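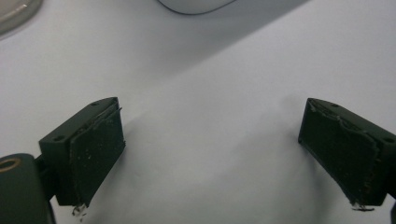 Somebody in the second row asked last session why we can't just squeeze harder when the grip gets bad, and it's a fair question, so I'm starting there instead of with the wiring like I promised.

Workshop notes, handheld gripper build, session on pads and fingers
2024-08-31

Squeezing harder works for a while. Then the foam bottoms out, you're pressing on the printed finger behind it, and you've lost the thing the foam was there for. Foam gives you a contact patch that wraps a little around whatever you're holding. Once it packs down or tears along the rim, the patch shrinks, and a round object starts to roll out toward whichever edge is still thick. Cranking up the force makes that worse (and it's murder on grapes, ask me how I know).

So look at your edges first. Ragged foam at the top and sides like on these two pads is what I'd call ready to swap, even with the middle still in decent shape. The tips do most of the picking. Also look for crumbs and dust! Foam collects everything on a shared bench, and specks on the face act like tiny ball bearings. Fuzz hanging off the bottom of a pad is worse in one way: it gets to the object before the finger does, and it will drag a paper label or a light lid sideways.

Changing a pad

Peel from the bottom corner, slowly. If the foam splits and leaves a skin behind, a plastic scraper gets it off. Please keep the metal one away from the fingers, I've got 2 with gouges already. Wipe, let it dry, then cut the new piece a hair smaller than the finger face. An overhanging edge catches on everything and you'll be back here in October doing it again.

I've been buying the black sheet from Sinier. The Estari stuff is softer and I love how it feels, but it shed on me right away. Your call. Change both sides together, even if one looks fine, or the object will sit off center.

Fingers

The current print file is Pomard revision 228. Print it with the gripping face up, so the layer lines don't end up under the adhesive. If yours came out with a bumpy face, a quick pass with 300 grit is plenty. Don't go polishing it, the adhesive wants a bit of tooth.

Check the screws while you're in there. A finger that wobbles will chew its pad from one side, and you'll blame the foam (I did, for weeks).

For next time

Bring your gripper with new pads on, plus one thing from your kitchen it can't pick up yet. We'll log grips in the Ishida sheet. My old pads were at 3847 closes when I gave up on them, so write down your starting count before you touch anything.

Wiring after that, I mean it this time.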